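Fluslow opens household sorting sessions in Bendholm

Fluslow will run free household sorting sessions in Bendholm from October, aimed at people who want help clearing a living room before winter. There are 28 places.
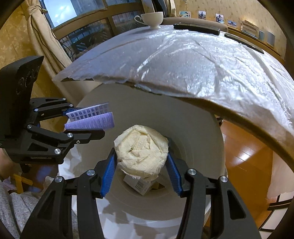 A crumpled ball of paper held above a large round bin

Each session lasts 35 minutes and covers one table and one bin. Crumpled paper goes into a large round bin. Small items such as cups with lids, boxes and packets are looked at one at a time before anyone decides whether they stay.

The table is covered with a clear plastic sheet, so a teacup and saucer can be left out while the boxes are sorted. Books and other things on the shelf are left for a second visit.

Fluslow ran the same sessions in Toledo last year, where 41 households took part.

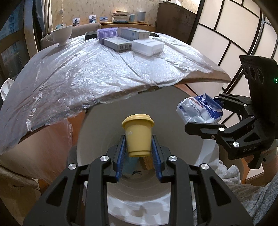
How to book

Places can be booked through the Fluslow office until 4 pm each day. People should say which room they would like to start with and whether they have a bin of their own.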